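Household tips: clearing a floor the way a robot likes it

Posted in Living Room, February

Nabila Tjoa works on home robots at Lollstead, and I asked her which parts of her group's research would be useful to people who only want a tidier sitting room. Most of it comes down to where things are left.

The group runs its tidying trials in a simulated room, so the same mess can be set out again exactly as it was. They ran 1,246 trials of a planner called Kirnau, which picks what to move first. One version took the nearest object. The other took whatever was blocking the widest path across the floor. The second version finished with less driving back and forth, and it carries over well to doing the job by hand. 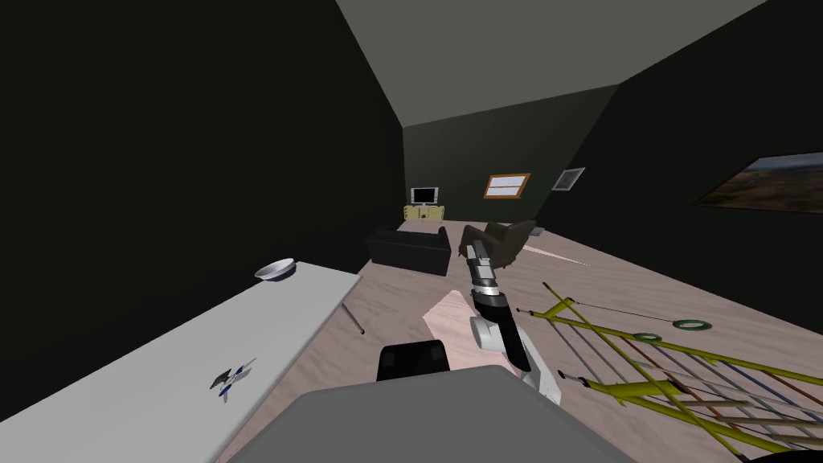

Start with anything long or awkward lying on the floor. Racks, airers and folded frames go first, even if there are smaller things closer to you. Stand them against a wall or take them out of the room. Once the path is open, pick up the small things in one pass.

Small round items such as rolls of tape should go in a box with sides. Put them on a table and they end up back on the floor. Bowls can wait until last, but keep them away from the edge of the table.

Leave a gap beside each armchair wide enough to walk through with your arms full. Boxes left next to a chair were a regular cause of failed runs in the trials, as the planner had to go round the other way. I had one next to mine for most of the winter.

Nabila's second tip is to look before you reach. Kirnau stops and checks its view before each pick. Rizal Goh tried leaving the check out, and the runs were quicker but more objects were missed. At home, stand in the doorway for a moment and decide on your first two things before you bend down.

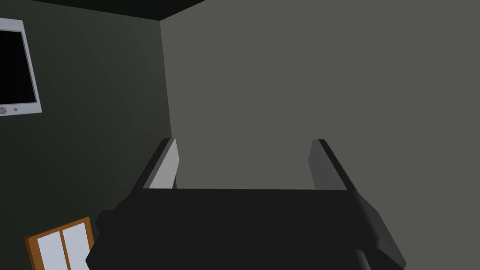 Gripper open and empty, facing a bare grey wall in the simulated room.

Keep one stretch of wall clear if you can. It gives you somewhere to stand large items while you sort the rest. Six minutes is enough for a small room once you have done it a few times.

Next page: drawers and cupboards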